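Search this site Enter keywords Go

Filed under: Facilities & Services > Waste and Recycling

Bottle deposit scheme: revised acceptance rules for Urnodstead sites

05/02/2020

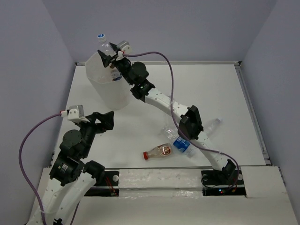 The deposit contractor, Trarkeditz, has reissued its acceptance rules for beverage containers. The new rules replace the sheet posted at the collection points last June and apply to all three Urnodstead buildings and the Girkarura annex.

Clear and light blue PET is accepted up to 3 liters. Green PET is now a separate stream and goes in the cage marked G. Opaque white PET, the type used for some milk drinks, is not accepted in either stream and should go in general plastics.

Caps stay on. The previous sheet asked for caps to be removed and bagged; the contractor's new line separates them after shredding, and loose caps fall through the screen and are lost. Shrink sleeves covering most of the bottle should be torn off. Ordinary paper or film labels may be left in place.

Containers must be empty but need not be rinsed. Crushing is permitted only for bottles without a deposit mark -- the counting machine reads the barcode, and a flattened bottle is rejected without credit.

Bags are limited to 300 bottles of the half-liter size. Heavier bags have split at the seam during loading. A full cage holds 700 to 800 bottles, and collection is triggered when the Issahaku building reports two full cages. In the last quarter the four sites together returned over 1,000 containers that carried no credit, most of them crushed or missing a readable label.

Credits are posted to the building account at the end of each month and no longer appear on the delivery slip. Queries about a missing credit should give the cage number and the seal number. Send them to Vaida Tamošiūnaitė in Facilities. Requests for extra cages go to Engelbert Thaler, with one week's notice.

Glass and cans are unaffected by the change.

Print this page | E-mail this page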